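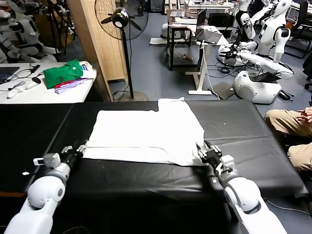

Two grippers, one white tee. Open day at Seruler, Wed 8 July 🧵

1/ So I finally got along to the Seruler open day, after two years of saying I would and then finding something else to do! Long thread, sorry, put the kettle on.

2/ I'd signed up for the laundry folding demo because, well, I have three kids and I fold a lot of T-shirts. I figured if there was one thing in the building I was qualified to judge, it was this.

3/ The arms take the shirt by its two near corners, one each side, and then there's a little pause before anything moves. I got weirdly fond of that pause. It's the same one I do when I'm working out which way a fitted sheet goes.

4/ They work on a black cloth, and the woman running the session told us a white shirt on black is about as easy as it gets. Dark shirts on dark cloth are still a headache, apparently. (Same at my place, at 6 am, looking for school socks.)

5/ Somebody up the front asked how many goes it takes to get good at a shirt. She said they'd logged 601 folds on tees so far and only 133 on anything with a collar, so please be kind about the collars. There was a green collared one folded on the desk and I was very kind about it.

6/ The software side is called Hosis. I understood maybe a third of that talk, but the bit that stuck was that sleeves are the hard part. The body of a shirt is more or less a rectangle. A sleeve goes wherever it likes.

7/ I also loved how lived-in the lab was. Laptops on every second table, cables across the carpet, a couple of white humanoids standing together down the back, one of them bent right over like it had dropped its keys. I'd pictured something much shinier and I liked this better.

8/ There were 14 of us in my group and we had a good long time for questions, which I really appreciated. My neighbour wanted to know about towels. Towels are fine, everyone relax.

9/ Practical stuff if you're thinking of going: parking is behind the Sabatier building, it's free, and the walk over is flat the whole way. Take a jumper, I was freezing. The coffee cart is cash only.

10/ Next one's in August and they're bringing in the Skimura team as well, to show some kitchen things. I've put my name down already. If anyone local wants to carpool, sing out, I've got room for two and a booster seat!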